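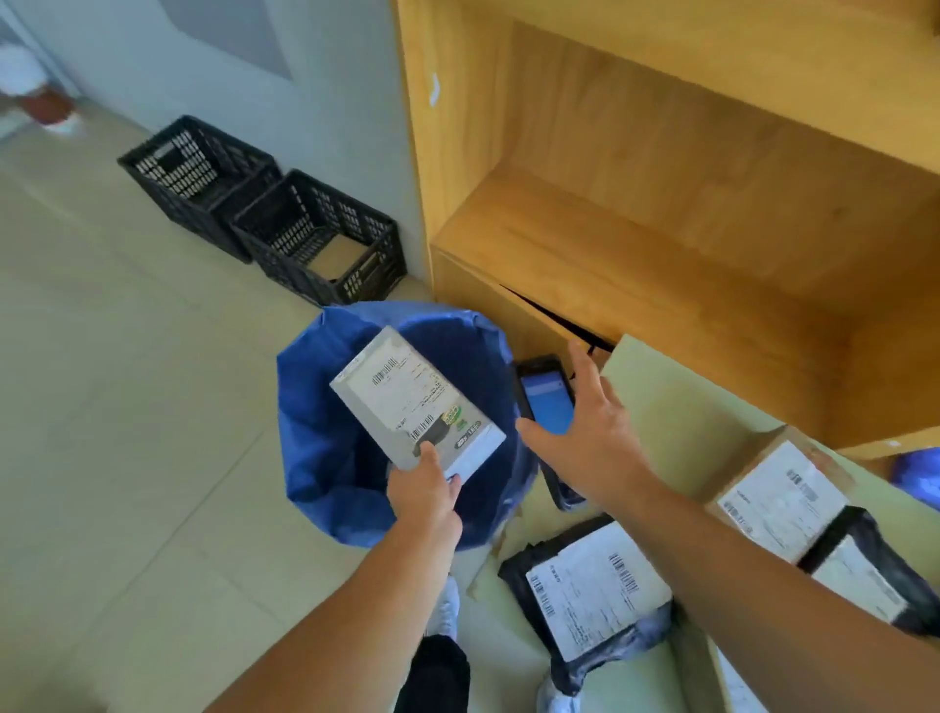 A reader wrote in last week that a documentary with no narrator is only half finished, and that I go too easy on them. The same reader wanted to know why I gave Candgate a good review when, by their measure, nothing happens in it for the first 20 minutes.

I watched it again on Flitix to see if I'd been too kind. The film follows a ferry crossing in winter, back and forth, and it runs 134 minutes. That's long. I would cut the second engine room section, and I could do without the music over the ice. But I still don't miss a narrator. By the third crossing I knew which deckhand was tired and which one was angry, and a voice telling me so would have gotten in the way of hearing them talk.

The reader has a point about Clitelar, though. I reviewed that one in March too, and I gave it 3 stars out of habit. It also has no narration, but it has no patience either. The shots change before you can settle on a face, and the town meeting is impossible to follow if you don't already know what the vote was for. A few title cards would have fixed that. I've changed the rating to 2.

Next up is Sýkora, which I'm told has a narrator from start to finish.

Posted 3/27/20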